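## 6. Two-operator garment handling

This section applies to all soft-goods tasks recorded with the Filip hand-held gripper in occupied homes. Read Section 4 (Home entry and consent) first.

6.1 Confirm that both operators have signed the Boltier home-session form.

6.2 Put on a face mask. Glasses may be worn with it.

6.3 Pick up the garment by an edge or hem. Close the fingers until the tips meet the cloth, then stop.

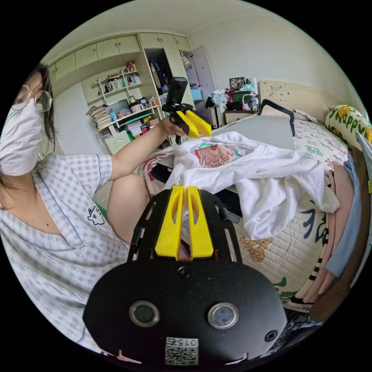

*Figure 6-1. Fingertips closed on the lower edge of a white T-shirt; second operator with gripper at left.*

6.4 Keep at least 20 cm between the two grippers unless the task sheet calls for a handover.

> **CAUTION:** Do not pull against the other operator. If both grippers hold the same garment and it goes tight, the lead operator says "release" and both open their fingers.

6.5 Lift slowly. Keep the cloth low over the work surface and away from the sensor lenses.
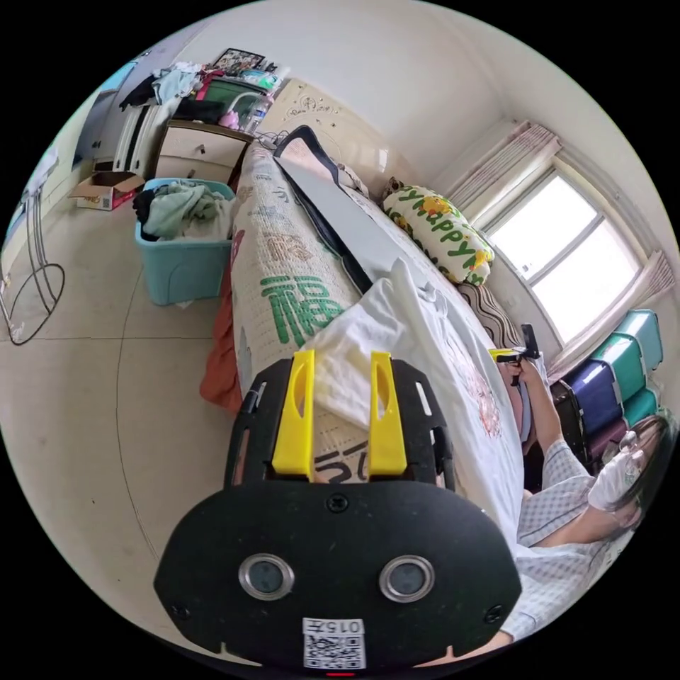 *Figure 6-2. White cloth draped over the fingers, just above the bed. Unit label visible below the lenses.*

6.6 Lower the garment, open the fingers fully and withdraw straight back.

6.7 Enter the number from the unit label in the Tilomon log after each set. Do not cover or remove the label.

**Note:** A set is limited to 50 lifts or 60 minutes, whichever comes first. Change operators or rest before starting the next set.

**Note:** Household items outside the task area stay where the resident left them. Report any damage to Estíbaliz Lorente before leaving the home.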